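3.2 Surface and storage layout

Sorting tasks were laid out on a single tabletop per station, following the arrangement used by Sin and Tokgöz in their study of bench clutter. Each station was closed on the left, right and rear by plain white walls and left open at the front. Writing implements were assigned to a low rack, and the center of the table was reserved for produce and a tray. Of the 936 layouts recorded in the Basby series, 917 met the placement criteria given in Section 3.1 and were kept for analysis.

The tabletops differed in finish. Patterned surfaces were included on purpose, as Flores reports that raters take longer to locate small items on a veined or speckled ground than on a plain one. The pattern was treated as a fixed property of the station and was not varied within a session. Figure 4 gives one layout with a patterned top.
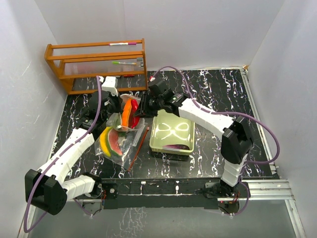
Figure 4. Station with a black tabletop veined in white and pale lavender. The orange rack is at the rear left, with a marker on the top rail and a green-tipped pen on the second.

Rack position was coded by table quadrant. Items on a rail were coded by rail (top or second) and by orientation, with any implement lying along the rail scored as horizontal even when slightly angled. Small objects at the end of a rack or beneath it were entered under "minor items" and did not contribute to the storage score. In Figure 4 this applies to the gray clip-like object at the right end of the rack and to the red item between its legs.

Produce was coded separately from storage. Coders first noted whether it lay in the central zone and then its position relative to the tray. Shek and Hsueh coded a shared subset of 227 layouts independently, and disagreements were settled by discussion before the remaining layouts were divided between them. Most disagreements concerned minor items in shadow. In 14 layouts the coders could not agree on whether such an item was present, and the field was left blank.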